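# Régler l'exposition et le temps de pose d'une caméra de poignet 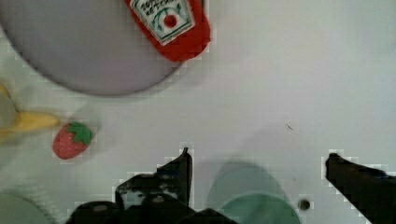 Une caméra fixée au poignet d'un bras de table travaille à courte distance, avec un champ en partie occupé par les doigts de la pince et un fond qui change de luminance à chaque déplacement. L'exposition automatique du module s'y comporte mal. Sur un plateau blanc, les doigts noirs ouverts en bas du champ perdent leur relief, la banane à gauche est filée alors que le flacon rouge couché sur l'assiette garde un contour à peu près lisible, et les petits caractères de l'étiquette ne se lisent pas. La procédure qui suit fixe le temps de pose, le gain et la balance des blancs, puis masque la zone de la pince avant tout traitement.

Elle a été écrite pour le bras Tridstead de l'atelier, équipé du module USB Nilsuwan et piloté par un PC sous Linux. Elle s'applique à toute caméra UVC dont les réglages manuels sont accessibles.

## Matériel

- bras assemblé, pince montée et calibrée ;
- module caméra sur son support imprimé, vis serrées ;
- panneau LED Skastik à intensité réglable, sans variateur PWM basse fréquence ;
- une mire imprimée sur papier mat ;
- le paquet `v4l-utils`.

## 1. Relever les commandes disponibles

Bras à l'arrêt, brancher la caméra et lister ses réglages :

```
v4l2-ctl -d /dev/video0 --list-ctrls-menus
```

Noter les bornes de `exposure_time_absolute`, `gain` et `white_balance_temperature`. Les noms varient selon la version du noyau : les plus anciennes utilisent `exposure_absolute` et `exposure_auto`. Si la commande ne renvoie que la luminosité et le contraste, le module ne convient pas à la suite.

## 2. Passer en manuel

```
v4l2-ctl -d /dev/video0 -c auto_exposure=1
v4l2-ctl -d /dev/video0 -c exposure_time_absolute=40
v4l2-ctl -d /dev/video0 -c gain=6
v4l2-ctl -d /dev/video0 -c white_balance_automatic=0
```

L'unité UVC étant de 100 µs, la valeur 40 correspond à une pose de 4 ms. Sur certains modules, le premier réglage de pose est ignoré tant que le flux n'est pas ouvert. Lancer alors la capture et renvoyer la commande.

Sous un éclairage alimenté par le secteur, une pose aussi courte peut faire apparaître des bandes horizontales. Dans ce cas, éteindre le plafonnier et ne garder que le panneau LED.

## 3. Régler l'éclairage, puis le gain

Placer le panneau de côté, incliné vers le plateau. À l'aplomb, le bras projette son ombre au milieu de la zone de prise. Monter l'intensité jusqu'à ce que le blanc du plateau approche de la saturation sans l'atteindre, puis revenir légèrement en arrière. N'augmenter le gain qu'ensuite, par pas de 5.

Un plateau gris mat donne plus de marge qu'un plateau blanc. Nous avons gardé le blanc jusqu'en juillet, et les objets clairs y restaient difficiles à détourer.

## 4. Vérifier le flou de bougé

Poser la mire sur le plateau et exécuter un balayage latéral à la vitesse d'approche habituelle. Enregistrer la séquence et calculer la variance du laplacien sur la zone de la mire :

```python
import cv2

def nettete(image, zone):
 x, y, l, h = zone
 gris = cv2.cvtColor(image[y:y+h, x:x+l], cv2.COLOR_BGR2GRAY)
 return cv2.Laplacian(gris, cv2.CV_64F).var()
```

La valeur absolue dépend de la mire et de l'optique. Seul compte l'écart entre bras immobile et bras en mouvement. S'il reste important, réduire la pose et compenser par la lumière.

Un objet tout proche de l'objectif peut rester flou pour une autre raison : la mise au point. Sur une optique à foyer fixe vissée, la régler sur le plan situé entre les extrémités des doigts, puis bloquer la bague avec un point de vernis.

## 5. Masquer la pince

Capturer une vue pince ouverte et une vue pince fermée devant un fond uni. Seuiller les deux, faire l'union des zones sombres et dilater le résultat de quelques pixels. Enregistrer le masque en PNG dans le dossier de configuration de Staltisico, à côté du fichier de calibration. Il est à refaire après tout démontage du support.

## 6. Rendre les réglages persistants

Les valeurs sont perdues au débranchement. Regrouper les commandes de l'étape 2 dans un script et l'appeler depuis une règle udev, ou au lancement du pilote du bras. Relire ensuite les réglages avec `--get-ctrl`.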